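Small things, big lids: a talk about storage, wallpaper and where the tubes go

Posted March 15, 2026

Typed up fast from my notes, so excuse the gaps. I sat down with the person behind the Furkeo storage column, who writes about boxes, racks, shelf paper, all of it. No name in print, that was the deal. We talked in the back room at Sondmont, coffee going cold, mostly about small stuff and why it ends up everywhere.

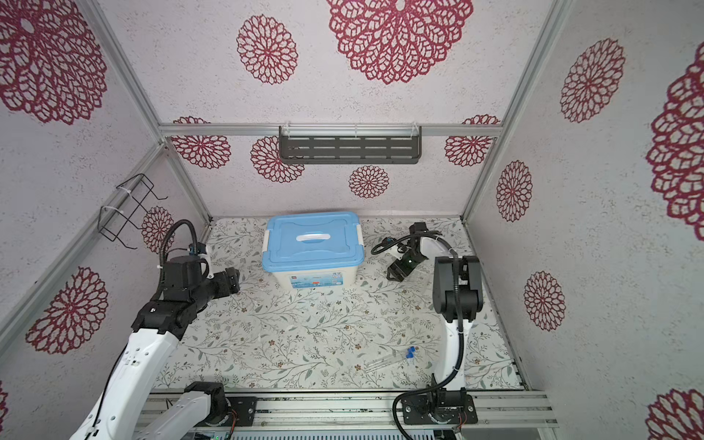
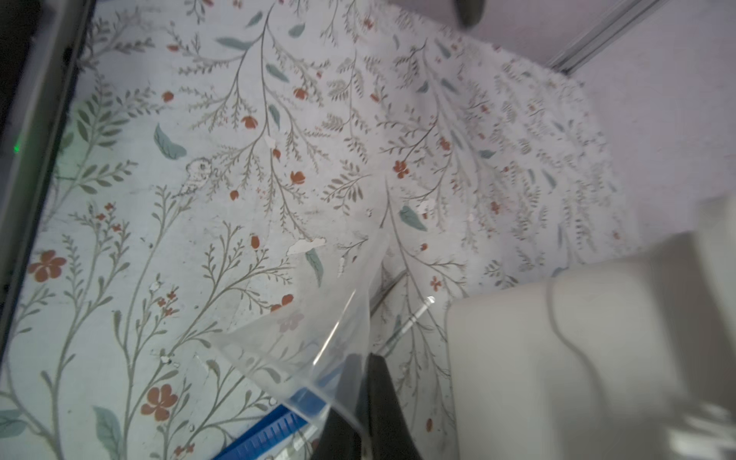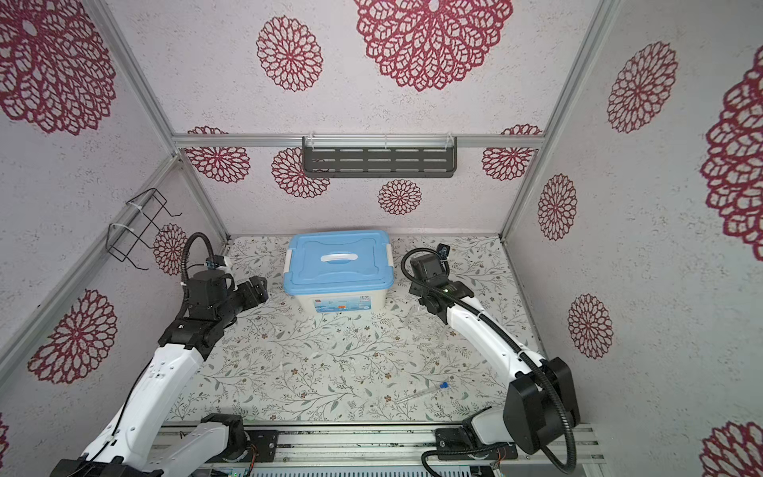 Red medallions on the walls, vines and blossoms underfoot, and the blue-lidded box in the first and third pictures.

First thing I asked about was the paper. Two patterns in one small space, big lacy red flowers on the walls and thin gray-green vines on the floor. Isn't that a lot?

"It's a lot, yes. I like a lot. The walls are loud and the floor is quiet, so they don't fight. If I'd put the red on the floor you would never find a thing you dropped."

And the bird? There's a bird in the vines, faint, just an outline, sitting on a branch. I missed it the first time.

"Everyone misses the bird. I bought the print for the rust flowers and found the bird at home."

On to the box. Translucent white body, light blue lid, latches on both sides, white handle across the top. She had strong feelings about the handle.

"A handle on the lid is only as good as the latches. Check both latches. Then lift. I have picked up a box by the lid with one side open and I spent the evening on my knees."

What did she lose?

"Caps! Always caps. The tubes turn up, they're long enough to see. A cap goes under the radiator and that's it."

Clear tubes with blue caps are her pet subject at the moment. She keeps beads in them, seeds, the tiny screws from glasses. Her rule is cap on before you put it down, even for a second. I asked if she follows it. Long pause. "Mostly."

Clear bags she is less keen on. "Fine for moving things. Bad for keeping things. A bag has no shape, so it slides behind whatever you lean it on, and you can see right through it so your eye skips it. I put the bag away last, when I know what's left over."

So why a box you can half see into?

"Half is right. I can tell full from empty without opening it, and I don't have to look at the mess." She'd tried solid ones from Sturnico before, three of them, and says she labeled all 3 and then ignored the labels. "My fault, not theirs."

We got onto walls. She is a wall person. The dark slotted shelf hangs off the metal rail on clear plastic hooks, and the black wire rack on the left is held to the post with two white zip ties. No drilling. I said zip ties looked a bit temporary.

"Everything I own that is temporary has been up for years. A tie costs nothing, you snip it, you move the rack. With a screw I'd have to comit."

Does paper hold up as a surface? She shrugged. It ripples. On the vine print you can see it bunching in one corner, and there are little white flecks in the middle.

"It's paper. You smooth it, it goes where it wants. I order from Tsang, roughly 400 sheets went out of there last spring, they told me, and I bet every one of them buckled someplace. Change it when you're sick of it."

How often is that? "Seven months. Eight if I'm lazy."

Last question, becuase the room was needed – what would she tell somebody starting with one messy table?

"One box. Not a set. Put it at the back so you have the front to work in, and leave the lid closed till you know what goes in. People buy the set first and then they're sorting boxes."

She's doing drawers next, end of March if the column runs on time. I have more notes on hooks, will add them when I find the other page.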